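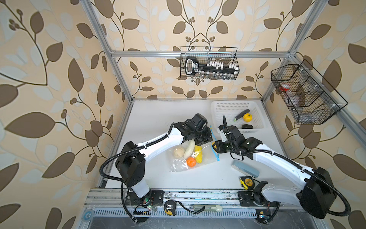

# Kivi Team Tent Bag and Spike Kit

If you have ever stood at the edge of a muddy field at seven in the morning with one arm full of warm-up pants and the other hand feeling around in a trash bag for somebody's left spike, you already know why we started making the Kivi. We're runners and parents of runners at Brinow, and for a good many seasons our own middle school team hauled its things around in whatever was lying in the garage. The Kivi is the bag we kept wishing for, and we've been fussing over it ever since (just ask our families).

It's a big, boxy, wide-mouthed duffel that holds a whole cross country squad's race-day gear, and it comes with a spike kit that clips inside the lid so you can get at it without digging.

## What it carries

The main compartment has 16 mesh pockets sewn along the inside walls, each one large enough for a pair of racing shoes and a rolled-up singlet. There's a clear window on the front of every pocket for a name card. We went back and forth on numbers versus names, and the coaches who tried the early bags were firmly in the names camp, so names it is. The middle of the bag is left open for sweats, blankets, the team banner, a first aid pouch, and all those other things that end up coming along.

The floor is a coated, wipe-clean fabric that folds up the sides a few inches. Put it down on wet grass, give it a shake when you get home, and leave it open overnight to air out. Please do leave it open! Any bag that's zipped shut on damp socks will make you sorry by the next meet.

## The spike kit

The Pukari spike kit is included with every full-size Kivi, and you can also buy it by itself. Inside the zip case you'll find:

- 8 small screw-top tubes for sorting spikes by length
- Two spike wrenches, one with a longer handle for the stubborn ones
- A stiff brush for cleaning out the threads
- A folded card for writing down which length each runner likes
- Safety pins, in their own little tin

Spikes themselves are not included. Courses and leagues vary so much in what they allow that we'd only be guessing, and your coach will know better than we do. If you're new to all this, one small tip: put in a fresh set a day or two before the race, run a few easy strides in them, and then tighten them once more.

## Sizes and details

| | Kivi Full | Kivi Half |
|---|---|---|
| Shoe pockets | 16 | 8 |
| Carry handles | 4 | 2 |
| Shoulder straps | Two, padded | One, padded |
| Pukari kit | Included | Sold separately |
| Empty weight | 9 lb | 5 lb |

The Full is really a two-person carry once it's loaded, which is why the handles are on all four sides. The Half is a nice fit for a smaller squad, or for a program that likes to keep its boys' and girls' gear apart. Both come in forest green, navy, maroon, and a rather cheerful orange that is very easy to find in a field full of tents.

## From a coach

"We took ours to every invitational this fall, and the bus loads so much faster now. The kids know which pocket is theirs. I did have to remind them that it isn't a lunch box." — Chandrasekhar Pinto, cross country coach

## Ordering and care

School orders can be placed by purchase order, and we're glad to sew on a team patch if you send us the artwork. Patches add about two weeks. The busiest stretch for us is August, so if you're hoping to have bags in hand for the first meet, June is a lovely time to write.

Sponge the outside with mild soap and cool water. The mesh pockets can be rinsed with a hose. Don't machine wash or tumble dry the bag, and keep the zippers free of grit with an old toothbrush. Replacement zipper pulls, straps, and name cards are available through our repair partner, Fisimel, who will also restitch a torn handle for the cost of shipping. When you write to them, mention item 434 for the Full so they send parts in the right size.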